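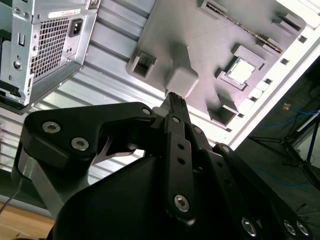
Collecting Toys and Cards > Part Three > Chapter 10

Reading time: 10 minutes

Chapter 10
Boxed Sets and Missing Parts

Earlier chapters dealt with single items: one figure, one card, one die-cast car. A single item is either there or it isn't, and most of the work lies in judging its condition. Boxed sets are harder. A boxed set left the factory as a group of parts, and over the years those parts got lost, swapped with a neighbor's, thrown out with the wrapping paper, or replaced from another copy. Before a collector can say what a set is worth, someone has to establish what was in it to begin with.

This chapter covers how to build a parts list for a set, how to tell an original part from a later replacement, and how to record what is missing. Pricing is left to Chapter 11.

10.1 What "complete" means

Sellers use the word "complete" loosely. In this book it has one meaning: every item that was packed in the box at the factory is present, including paper items. A playset with all of its figures and no instruction sheet is incomplete. So is a set with its instruction sheet and no sticker sheet, even if the stickers have been applied to the toy. In that case the record should read "stickers applied, backing sheet missing."

Three other terms come up often. A set is "play complete" when everything needed to use it is present. It is "sealed" when the factory tape or wrap has not been opened. It is "made up" when parts from two or more copies have been put together to form one. A made-up set may look the same as an original one on the shelf, and many collectors are happy to own one, but it should be sold as what it is.

10.2 Finding out what was in the box

The best source is the printed contents list, usually on the bottom of the box or the back of the instruction sheet. It should be treated with some care. Boxes were often printed months before production ended, and the contents could change in the meantime.

The Pratier Harbor Patrol playset is a good case. The box lists 211 pieces. Sealed copies opened by collectors have a spare rubber band in a paper envelope, which the list leaves out, and the two halves of the crane hook are listed as one piece. A buyer who tips the parts onto a table and compares the total with the box will get the wrong answer both ways.

When no contents list exists, the usual sources are:

- store catalogs and mail-order catalogs from the year of release
- television and comic book advertising
- the maker's own dealer sheets, where these survive
- sealed or unplayed copies

Advertising is the weakest of these. Photographs for ads were commonly taken with prototypes, and the colors and accessories shown may never have reached stores. The first Hirkov Moon Depot ad shows a clear dome over the landing pad. Production copies have a solid blue one. Collectors still ask for the clear dome every March, when the spring toy fairs bring old dealer stock out of storage, and so far none has been documented.

10.3 Production runs and variations

A short run is easier to study than a long one. Lalau made 3,000 copies of its Jungle Survey set, all in one plant, and the parts match from box to box. Nechyporuk made its Arctic Convoy set in two batches. The first 2,000 copies have a gray sled with a molded seat. In the second batch the seat is a separate part, held on by a peg, and the runners are thicker.

Both sleds are original. Neither is a replacement, and neither makes a set incomplete. But a first-batch box with a second-batch sled is probably made up, and the box code should be checked. On Nechyporuk boxes the code is stamped inside the end flap - look for it before you fold the flap closed, as old cardboard will crease after only a few openings.

Color differences need the same kind of attention. White plastic turns yellow, red plastic fades, and two parts from the same mold can look like different issues after one of them has spent years near a window. Compare the hidden surfaces first. The underside of a base or the inside of a hatch will normally have kept more of its original color.

10.4 Keeping a record

For each set, write down the maker, the set name, the box code, and every part by name. Mark each part as present, missing, damaged, or replaced. If a part is replaced, note where the replacement came from and when it was added.

Keep the record with the set. A list stored on a computer in another room tends to get separated from the box when a collection is sold. A folded sheet of acid-free paper laid under the inner tray will stay with it and takes up no space. Do not tape it to anything.

Section 10.5 works through a full parts list for the Harbor Patrol set, beginning with the crane.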